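The tables of Pretindale: a talk with a furniture restorer

Published 19/08/2026

She has repaired old tables in Pretindale for 25 years, and she still dislikes the word "restore." "I only clean and glue," she told me when I visited her in August. "The table does the rest, if you give it time."

Her first workshop was in Drodivia, in a cold room behind a bakery. There she learned to keep wood away from heat. Most of the damage she meets today comes from radiators and from people who polish too often. "They call me and say the top is dull. I ask how much wax they use. Then it is quiet on the phone."

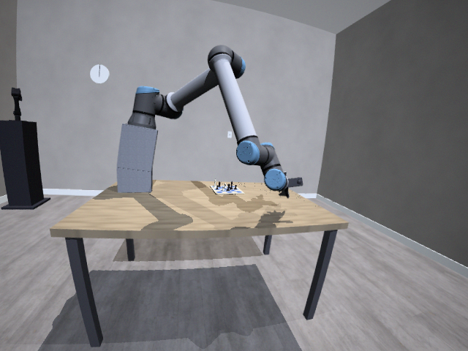
A wooden table in a plain room.

I asked what she looks at first. She said she looks at the grain, and then she goes under the table on her knees. A top can be sanded by anybody, but the joints show if the maker was patient. She charges 60 for this first visit and takes it off the bill later - many customers do not know that, and they are pleased.

Her notebook now has 706 entries, each one a table. Chairs are not written down. "Chairs I do for my neighbors, and I am always angry when I do them," she said, and laughed.

For glue she goes to Yeoh, the small shop near the station, and she would not change. Oil she mixes herself. When I asked for the recipe, she talked about the weather.
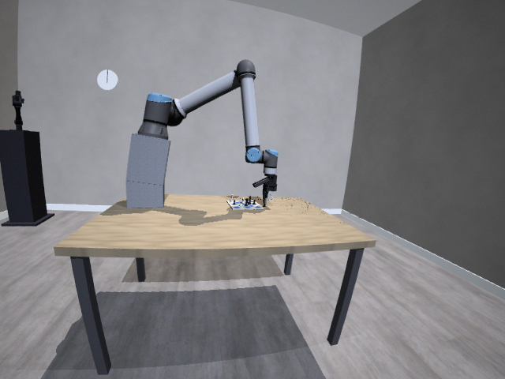

Light tan top with wavy grain, and a darker front edge.

She has two apprentices at the moment. The younger one came from Zirnico, where he made kitchen doors, and he works too fast for her taste. "I let him wait one day between every coat. He suffers, but his last table was good."

Does she have a table of her own at home? She does, and one leg is short. She puts folded paper under it.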